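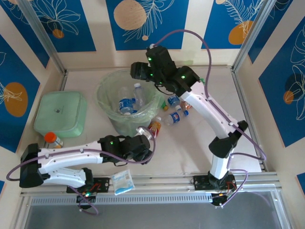
Page last changed: October, 9:40 p.m.

Second day at the Sisodia house. I got to Pavevham before eight and walked up from the station because the bus only goes as far as the quarry. The road is steeper than it looks on the map. From the last bend you see the roof first, a flat slab with a low wall around it, and then the stair tower on the north side.

Morven Rankin let me in. She grew up two doors down and has had the keys for years. She had left the shutters open on the sea side overnight and the main room was cold, so we kept our coats on until lunch.

I spent the morning on the ground floor plan. The drawing the archive sent me is wrong in two places. It shows the kitchen wall in line with the chimney, and it is well to the left of it. It also leaves out the step down into the study. I measured that one three times. The copy I have is numbered 739, and Morven thinks there was a later sheet that went to the builder and never came back.

The walls are local stone up to the sills and rendered brick above. The render has been patched on the west side with something too hard, and it is pulling the old surface off around it. I took samples from behind the downpipe where it won't show. 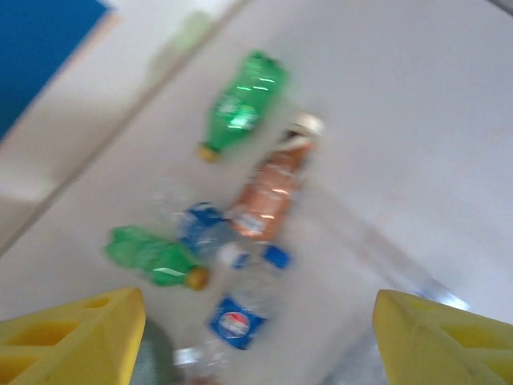 Was the house ever finished to the original design?
The top floor never was. The architect wanted a second bedroom and a covered terrace up there, and the owner stopped the work after the stairs went in, which is why they end at a door onto the roof.

I went up those stairs after lunch. There are five narrow windows on the way, each a little higher than the last, and the light on the treads is very good in the early afternoon. The handrail is newer, steel tube painted brown. Morven doesn't like it. I don't mind it much.

Lalit Singhal phoned at three about the roof survey. His price is 3,000 for the whole thing, or 200 just to come and look at the drains. I told him to start with the drains. There is a damp patch over the study door and I would rather know about that before paying for the rest. He asked whether the Skotel building down by the harbor was the same architect. It isn't, though people in town say so. The windows were copied from here, badly – they put them on the south side, and the rooms get too hot.

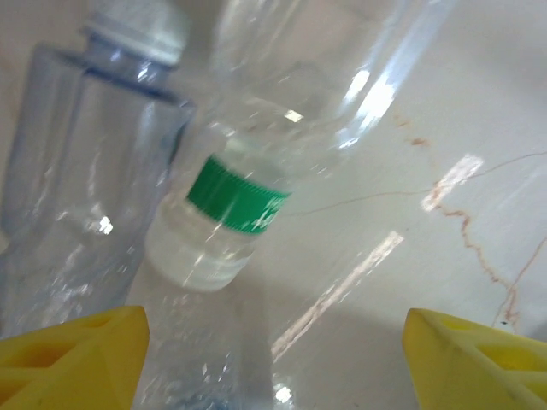 Bottles on the white marble countertop.

Walked back down with the light going. Stopped at the wall below the house to draw the outline from the road, and got the stair tower too fat twice. The third one is usable. My right knee is sore from the hill.

Tomorrow I need to do the upstairs doors, check the height of the study ceiling against the hall, and ask Morven whether her mother kept any photographs of the terrace side. Also buy pencils. I still have to write to the archive about the missing sheet, and I owe Lalit a copy of the roof plan.

Filed under: Diary, Houses, Site visits

2 comments | 5 shares

Recent entries
First day at the Sisodia house
Stairs that go nowhere
The Skotel windows, again
Lime render and what to ask for
A walk through Pavevham old town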